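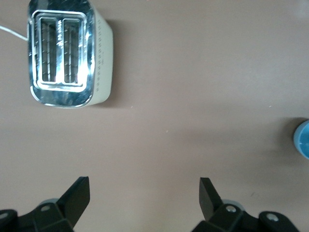
*The two-slot, chrome on top.*

My aunt Mitra left me a bakery I'd never been allowed to work in. I want that on the record before anybody says I got lucky.

It's called Serero, it's on the corner across from the bus garage, and when I was a kid she'd let me sit on the flour bins and that was it. No touching the dough. No touching the register either, after the thing with the gum. So when the lawyer slid the keys over to me I laughed out loud, and he looked at me like I'd sneezed on the will.

I moved in upstairs on October 27, 2018, with two suitcases and a lamp. The apartment smelled like her (cardamom, hand cream, a little bit of gas, which I had looked at). I made toast for dinner and ate it standing up, reading her recipe book, and that's when I found out the recipes were no help at all. She'd written things like "the usual amount" and "until Nuria complains."

Nuria Tilahun came in at four the next morning with her own key. She's been on the ovens for 18 years and she did not say hello.

"You're in my spot," she said.

I moved. I was in her spot again by four-thirty. It's a small kitchen!

"What's the usual amount?" I asked her, holding up the book.

She took it, turned a few pages, and I saw her mouth go funny. Then she gave it back and started weighing flour like I wasn't there, so I stood next to her and wrote down what the scale said. She slowed down a little. I don't think I imagined that.

My first loaves were terrible. Gebremedhin from the bus garage bought one anyway, knocked on it with his knuckles like a door, and asked if anyone was home. The second batch was worse, because I got confident.

By November I could do the plain white and the seeded, and Nuria had started leaving me the end of the bench. I was shaping rolls one morning, the radio going, feeling pretty good about myself, when she leaned over and sniffed.

"Your aunt would've thrown those out," she said.

"So should I?"

She looked at the tray for a long time. A bus pulled out across the street and the window buzzed.

"She threw out everything," Nuria said. "Put them in. And get your elbow out of my flour."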